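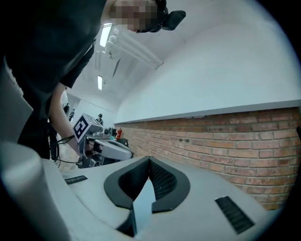
Hitora Aufräumprotokolle
Datenblatt und Lesehinweise, Stand 10. Apr. 2022
Bearbeitung: Margarida Arruda, Milagros Esteban

Worum es geht

Hitora ist eine Sammlung kurzer Textprotokolle über das Aufräumen in Innenräumen. Ein Protokoll hält fest, was im Raum stand oder lag, was davon in die Hand genommen wurde und wo es am Ende gelandet ist. Die Protokolle stammen aus Tillstead und Trorkberg. Wer wissen will, wie Menschen üblicherweise aufräumen, wird hier vermutlich enttäuscht. Erfasst ist, wie an zwei Orten aufgeräumt wurde, während jemand mitschrieb, und wir trauen der Übertragbarkeit nicht weit.

Umfang

Die Sammlung umfasst 600 Protokolle. Rund 400 davon haben eine vollständige Zielangabe, also einen Ort, an dem der Gegenstand zuletzt lag. Beim Rest fehlt sie oder lautet "weg", was wir nicht nachträglich geraten haben. In einer früheren Fassung waren diese Lücken mit "Schrank" aufgefüllt. Das sah ordentlich aus und war wertlos.

Felder

raum: Freitext, danach einer von 30 Raumtypen. Die Typenliste ist zu lang. Zwischen "Arbeitsraum", "Werkraum" und "Mehrzweckraum" hat Milagros Esteban anders getrennt als Margarida Arruda, und beide hatten Gründe.

gegenstand: Bezeichnung in der Sprache der protokollierenden Person, klein geschrieben, ohne Marke. "kiste", "box" und "behälter" sind nicht zusammengeführt.

ausgangslage: liegend, stehend, hängend, gestapelt, unklar.

handgriff: greifen, schieben, heben, drehen, falten, ablegen. Zwei Handgriffe gleichzeitig sind nicht vorgesehen. Wer etwas mit einer Hand festhält und mit der anderen faltet, steht als "falten" im Datensatz.

ziel: letzter notierter Ort. Kein Urteil darüber, ob er der richtige war.

ordnung_vorher, ordnung_nachher: Skala von "sehr unordentlich" bis "sehr ordentlich". Bitte den Abschnitt zur Skala lesen, bevor damit gerechnet wird.

bemerkung: alles Übrige. Oft das brauchbarste Feld.

Wie protokolliert wurde

Pro Durchgang schrieb eine Person mit. Eine Vorgabe, in welcher Reihenfolge geräumt werden sollte, gab es nicht. In Tillstead wurde während des Räumens notiert, in Trorkberg meist unmittelbar danach. Die Trorkberger Protokolle sind kürzer und klingen zielstrebiger. Wir halten das für eine Folge der Erinnerung. Umwege, doppeltes Anfassen und das Zurückstellen an den alten Platz kommen dort kaum vor, in Tillstead dagegen ständig. Ein Vergleich beider Orte sagt deshalb mehr über das Mitschreiben als über das Aufräumen.

Zur Ordnungsskala

Wir hätten die Skala gern gestrichen. Sie bleibt drin, weil sie mehrfach angefragt wurde. Die Werte hängen stark davon ab, ob freie Flächen zu sehen waren: Ein leerer Tisch hebt die Bewertung, auch wenn alles darunter in einer Ecke liegt. Offene Regale schneiden schlechter ab als geschlossene Schränke mit demselben Inhalt. Dass "nachher" fast immer über "vorher" liegt, würden wir nicht als Erfolg lesen. Wer gerade aufgeräumt hat, schreibt selten hin, dass es nichts gebracht hat.

Bekannte Mängel

Kabel und Leitungen sind unterschätzt. Sie gelten vielen als Teil des Raums und tauchen erst auf, wenn sie stören.

Textilien haben die unsauberste Ausgangslage. Ein Pullover über einer Stuhllehne ist mal "hängend", mal "liegend".

Decke, Wände und Licht stehen nur im Freitext und dort lückenhaft.

Kleinteile wurden gern gebündelt ("krimskrams"). Aufgelöst haben wir das nicht.

Wofür wir die Daten nicht verwenden würden

Für Aussagen über einzelne Haushalte. Für Zeitersparnis, denn Zeiten wurden nicht gemessen. Für Ratgebertexte über Ordnungssysteme, die nach unserem Eindruck ohnehin schon wissen, was herauskommen soll.

Brauchbar sind die Protokolle für Wortschatzfragen, für grobe Abfolgen von Handgriffen und als Material, an dem sich zeigen lässt, wie schlecht Zielorte beschrieben werden.

Prüfung

Einen Teil der Protokolle haben beide Bearbeiterinnen getrennt kodiert. Beim Gegenstand gab es wenig Streit, beim Raumtyp viel, bei der Ordnungsskala so viel, dass ein Mittelwert nichts retten würde. Die abweichenden Kodierungen liegen im Ordner ramalho, unverändert und mit Kürzel.

Änderungen

Im Mai soll die Liste der Raumtypen gekürzt werden. Die alten Werte bleiben in einer eigenen Spalte erhalten. Korrekturen bitte mit Protokollnummer und Feldname einreichen; "stimmt irgendwie nicht" können wir nicht bearbeiten, auch wenn wir es meistens ähnlich sehen.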